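Tovcombe Rovers RV Club
Minutes, planning meeting, 5/28/18

I took the notes again, so blame me for the spelling! We met in the side room at the Vidal Campground and got going once the coffee showed up.

Last meeting's minutes were approved, with one fix. I had the Irnska site down as having full hook-ups, and it's water and electric only. Sorry, folks.

August trip. Lots of talk on this one (I gave up writing it all down). We're going up to Flasar the long way, by the river road, and staying two nights at Irnska to break it up. The pass is shorter but those of us with big rigs did not enjoy it last time, and I'm still hearing a rattle in my cupboards from it. The vote was for the river, with a couple of grumbles from the van people.

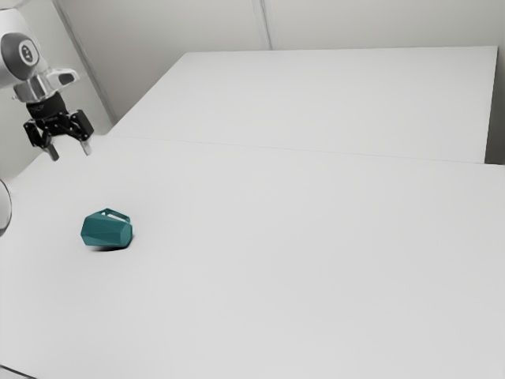
Deposits are $50 a rig and they're due before the end of the month, please. Irnska only holds our spots if we pay as a group. Dogs are fine on a leash, generators off at night.

Side trip. The old mill at Flasar dates from 1847 and they'll open it up for us if we call ahead. I said I'd call. The trail behind it is a bit steep but it's supposed to have a great view over the valley.

Money. We have $1359 in the account. We agreed to spend $90 of it on new two-way radios, the old ones being pretty much dead on the last trip.

Other stuff. Somebody left a blue folding chair at Vidal after the spring campout. It's in my rig, come and get it.

Next meeting is same place, and I'll email the date when Vidal confirms the room.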